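Mivport publica Binow 2, su planificador de agarres para piezas en contenedor

15 de junio de 2020

Mivport ha publicado la segunda versión de Binow, su paquete de planificación de agarres y trayectorias para el vaciado de contenedores. El cambio principal afecta al orden de las operaciones: hasta ahora el módulo de percepción entregaba una única pose por pieza y el planificador buscaba después un camino hasta ella. En la nueva versión, ambos procesos comparten una lista de candidatos que se reordena con cada comprobación de colisión.

Según Alina Surdu, responsable del planificador, la versión anterior descartaba demasiadas piezas próximas a las paredes. «El agarre era válido, pero la aproximación se calculaba al final y fallaba. Se perdía el ciclo entero», explica. Binow 2 evalúa primero el volumen que barren los dedos durante el descenso y solo entonces resuelve la cinemática inversa del brazo. El modelo de colisión incluye también el mazo de cables, representado como una envolvente deformable — una petición repetida de los integradores.

Las pruebas se hacen con bloques rectangulares estrechos, de dos colores, repartidos en un contenedor de chapa. Las piezas en contacto entre sí o arrimadas a la pared son los casos que más pesan en la evaluación. 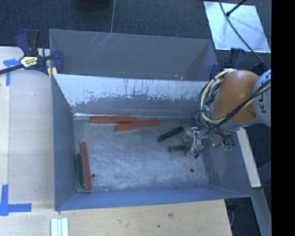
La pinza junto a dos de los bloques verdes, dentro del contenedor metálico.

El fondo metálico rayado es otra dificultad conocida para la segmentación, por los reflejos. Saeed Mirzaei, del grupo de percepción, indica que el filtro de profundidad se ha reescrito para conservar los bordes de la pieza aunque falten puntos en el plano de apoyo. El color se emplea únicamente para separar instancias contiguas y puede desactivarse.

En el banco de regresión, compuesto por 189 configuraciones iniciales, el tiempo medio de planificación es de 37 milisegundos por agarre, sin contar la adquisición de imagen. La empresa no ha difundido todavía resultados con piezas curvas.

La interfaz de programación cambia en dos puntos: la llamada de planificación pasa a ser asíncrona y los márgenes de seguridad se definen por pared. Los proyectos creados desde febrero se convierten de forma automática; los anteriores requieren una exportación manual. El integrador Šimko ya trabaja con la nueva versión en su taller de Wundcombe.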